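Re: [Lidholm-kitchens] What lives on your worktop?
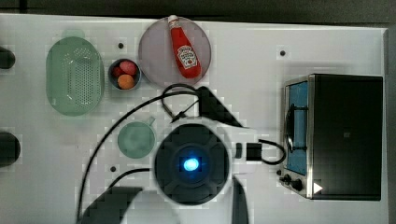 Our white table this morning, colander on the left, ketchup having a lie-down on the plate

Hello all,

Someone on the list wrote:

> We're moving into the Galindo flats in September and the kitchen has
> next to no cupboards. I'm trying to work out what can stay out all the
> time without the place looking like a jumble sale. What do you lot
> leave out? Also is it worth buying a matching set of everything? I saw
> one at Sornero for 105 and nearly went for it.

Oh, I do love this question! I've got everything out on the table at the moment while I decide what goes back, so my picture is a fair sample. The pale green oval colander stays, no argument. I use it for salad, for peas, for rinsing grapes, and in between it holds whatever needs holding. The mug is pale green as well (pure luck, they came years apart) and that stays too.

Fruit goes in the small round bowl with the gray-blue rim, and I know it's tiny, it's full with two pieces in it. I used to have an enormous one and we just filled it and then threw half away. If you want the big one it's yours, I'd be glad of the shelf.

The ketchup I'm still arguing about. It's a big red thing and it looks daft wherever I stand it, but it gets used at every single meal in this house, so putting it in a cupboard only means getting it out again. The mauve plate might end up as its tray, with the vinegar and the salt next to it.

Toaster oven stays out, obviously. Far too heavy to be lifting twice a day. Do measure the depth of your worktop before you plan round one, mine was a squeeze in the old place.

As for the set at Sornero, I wouldn't. Pick two or three colours you like and let things turn up. Mine are green and a sort of dusky mauve and they get on fine. Flekar do odd single plates in the basket by the till, worth a rummage.

Does anyone have a good answer for pan lids? Mine are in a heap and I'm sick of the clatter.

Bye for now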